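Porotik's front room opens at ten on Friday, and the woman who runs it has been up since before it got light. She talks while she walks. Half of this was written down on the stairs.

First question, why the marble look. "Because people kept asking for wood," she says, "and I had wood. I had wood for years." The old tables went to Stiltlow, all of them, in one van. She kept one dark one she couldn't part with.

The new tops she found through Hutell. Took 20 samples home, put them on the kitchen counter, spilled coffee on every one. Also beet juice. "Beet is the real test. Coffee is nothing."

And the price? She laughs. $576 for the first table, delivered, chairs seperate. She paid it, then ordered more before she could think about it.

The chairs were harder. She wanted something you could sit in through a long lunch without your back going. Tried a green, hated it by the evening. Tried a bench – "like waiting for a bus." Navy was her sister's idea and they argued over it for 10 days. "She was right, don't print that." Then a minute later: "OK, print it."

On the menu she is short. Soup, two kinds of bread, whatever fruit is good. Nothing that needs a steak knife. The fruit comes from Bermúdez, two streets over, who will open early for her if she calls the night before. She forgets to call. They open anyway.

Is she nervous? "About the floor. It shows every crumb." She had wanted a matte one, but the gray gloss was already down when she signed, and ripping it up would of eaten the whole budget. So she mops. Twice a day, she figures, maybe more in November when the boots come in.

Plates were the last thing to settle, and she is firm on them. Plain, white, no rim pattern, no slate, no little boards. "I want to see the food and then I want to wash the plate." A pile of strawberries on round white against that pale gray top is her whole argument, she says, and she isn't going to add mint to it. The navy chairs stay at that table too, one on each of three sides, with a bit of light edging so they don't go too dark. Then her phone rings and she's off down the stairs again – something about the bread. 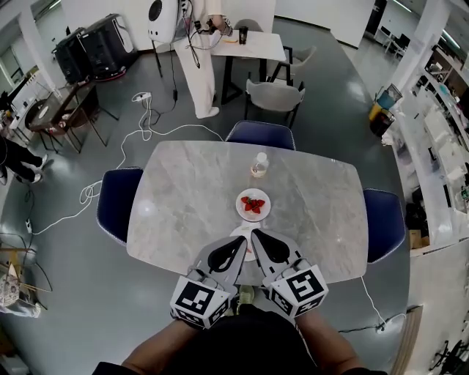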